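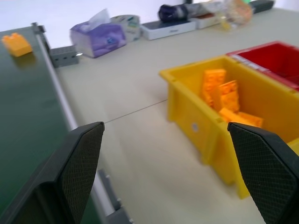 Dark green belt with its side rail, and an orange toy brick further along.

Tensioning and tracking a small flat-belt conveyor

Workshop notes, Narstead. Revised September 20, 2019.

These notes cover bench-top conveyors with a flat, endless belt running over a slider bed between a drive roller at one end and a tail roller at the other. The motor is assumed to be a 24 V DC gearmotor with a separate speed controller. Mains-driven machines follow the same mechanical steps, but the electrical isolation is different and is not dealt with here. Timing belts and modular plastic belts are also left out, as they are located by teeth or sprockets and do not track in the same way.

A belt that wanders will rub on a side rail, fray along one edge and shed fine dust into the bed. Most wandering belts are put right with a few small turns of the tail roller screws, provided the frame is square and the rollers are clean. Adjusting the screws on a dirty or twisted machine usually makes things worse, so the checks come first.

Tools and materials

Hex keys to suit the tail roller screws and side rails
An open-ended spanner for the lock nuts
A steel rule and a small engineer's square
A spirit level
Masking tape and a fine marker pen
Lint-free cloth
Isopropyl alcohol, if the belt maker allows it
A soft brush or a vacuum cleaner with a narrow nozzle

Terms used

Drive roller: the powered roller, normally coated or knurled for grip.
Tail roller: the idle roller at the other end, mounted on adjusting screws.
Bed: the flat plate that carries the belt between the rollers.
Carry side: the upper run of the belt.
Return side: the lower run.
Tracking: keeping the belt centred on the rollers while it is moving.

Step 1. Isolate and clear the machine

Switch off at the controller, then unplug the supply. On the Stuvo controller the speed setting is held in memory, and the belt will start again at its last speed when power is restored with the run switch closed. Leave the run switch open before unplugging.

Take everything off the belt. Remove any guides, stops or sensor brackets that overhang the carry side, and mark their positions on the rail with tape so that they go back in the same place.

Step 2. Clean the rollers and bed

Slacken both tail roller screws evenly until the belt can be lifted clear of the bed by hand. Write down the number of turns on each side. Vacuum between the belt and the bed, then wipe the bed with a dry cloth.

Turn the belt by hand and wipe the full face of each roller. Look closely for adhesive, label scraps and packed dust. A build-up at one end of a roller gives it a larger diameter there, and the belt will climb towards it. If residue will not come away dry, use a little isopropyl alcohol on the cloth and let it evaporate fully before the belt goes back down. Do not scrape a coated roller with a blade.

Clean the underside of the belt in the same way. The Hodoroagă belting we stock has a fabric underside, which should only be brushed. Solvent carries dirt into the weave and leaves a stiff patch.

Step 3. Check the frame

Put the level across the rails at the drive end, the middle and the tail end. The readings should agree with one another. Whether the bubble sits dead centre matters less than whether it sits in the same place each time. If it moves, the frame is twisted. Correct this at the feet or with shims under the mounting brackets, never with the tail roller screws.

Next, check the drive roller for square. Hold the engineer's square against the inside of one rail and bring the blade up to the roller shaft. If there is a visible taper, loosen the bearing plate on one side, correct it and tighten again. The drive roller is the reference for the whole job and should not be touched after this step.

Measure from the centre of the drive shaft to the centre of the tail shaft on both sides. Set the two distances equal with the tail screws while the belt is still slack.

Step 4. Set the tension

Tension is set by stretch. Too little and the belt slips on the drive roller under load. Too much and the bearings run warm, the shafts bow and the belt becomes harder to track.

With the belt slack but lying flat, draw two fine lines across masking tape stuck along one edge of the carry side, 216 mm apart. Use a fresh strip of tape at each line and leave the belt between them bare, or the tape will resist the stretch. Tighten both tail screws by equal amounts, a half turn at a time, turning the belt a full circuit by hand after each adjustment so that the stretch evens out.

Stop when the gap between the lines has grown by the amount given on the belt data sheet. Many light fabric-core belts are set well below one per cent, and on a gauge length this short the growth is small, so use a rule with half-millimetre divisions and read it square on. Where the frame has room, a longer gauge length gives a better reading. If the data sheet has been lost, tighten only until the belt drives its normal load without slipping, and go no further.

Remove the tape and any adhesive left behind.
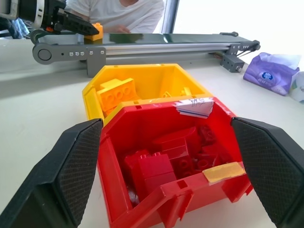
Should a new belt be tensioned to its final value straight away?
Set it slightly under the final figure, run it unloaded for a few hours, and then bring it up. New belts relax during their first running period, and a belt taken to full stretch on the first day will need setting again anyway.

Step 5. Track the belt

Plug in the supply, close the run switch and start at the lowest speed that turns the belt steadily. Keep sleeves, cords and tools away from both rollers. Tracking has to be done with the belt moving, so the nip points are live throughout this step.

Let the belt make several full circuits and watch one edge at the tail roller. A belt moves towards the side where it is slacker, that is, the side where the two shafts are closer together. To bring it back, either tighten the screw on the side it is drifting towards or loosen the screw on the opposite side. Alternate between the two so that the overall tension stays where it was set.

Adjust by no more than a quarter turn, then wait. Short belts react within a circuit or two. Longer ones can take several minutes to settle – most over-correction comes from a second adjustment made before the first has taken effect.

When the belt holds its position at low speed, raise the speed in stages to the working value. Repeat with the normal load in the normal position. A load placed along one edge will pull the belt slightly, and it is better to find that out now.

A clearance of 3 mm between belt edge and rail on each side is enough for the widths we use. If the belt runs steadily but a little off centre, leave it alone.

Step 6. Reversing machines

A belt that tracks well in one direction may not do so in the other. On a machine that reverses in normal use, track it forwards first, then run it backwards and note the drift. Split the difference with very small adjustments until the drift is equal and opposite and the belt stays clear of both rails. If this cannot be done, the drive roller is not square or the belt joint is crooked. Go back to Step 3.

Step 7. Lock and record

Hold each adjusting screw with the hex key while the lock nut is tightened. The nut will try to carry the screw round with it. Run the belt again afterwards and check that nothing has shifted.

Refit guides and brackets to the tape marks. Write the shaft-to-shaft distance for both sides on the maintenance card, together with the belt type and the controller setting.

Fault finding

Belt drifts the same way all the time: frame twisted, tail roller out of line, or dirt on one end of a roller.

Belt swings from side to side once per circuit: joint not square, or belt cut with a bowed edge. Adjustment will not cure this. Replace the belt.

Belt swings quickly, once per roller turn: bent shaft, or a lump on the roller face.

Belt slips at start-up but then runs: tension low, or drive roller glazed. Clean the roller before adding tension.

Squeal from one end: dry bearing, or belt edge touching a rail. Lift the guard with the supply unplugged and look for a shiny line on the rail.

Controller trips after a few minutes: tension too high, or something trapped between belt and bed. Slacken the belt and turn it by hand to feel for a tight spot. The Mundis gearmotors will also trip the controller when their brushes are worn.

Intervals

Check tracking by eye at the start of each working day. Clean the rollers and the underside of the belt every 2 weeks, or more often where cardboard or paper labels are carried. Measure the shaft distances every 3 months and compare them with the card. Keep one spare belt for each machine, rolled loosely around a tube and stored out of sunlight. A belt that has been folded flat will hold the crease for a long time and may never track properly.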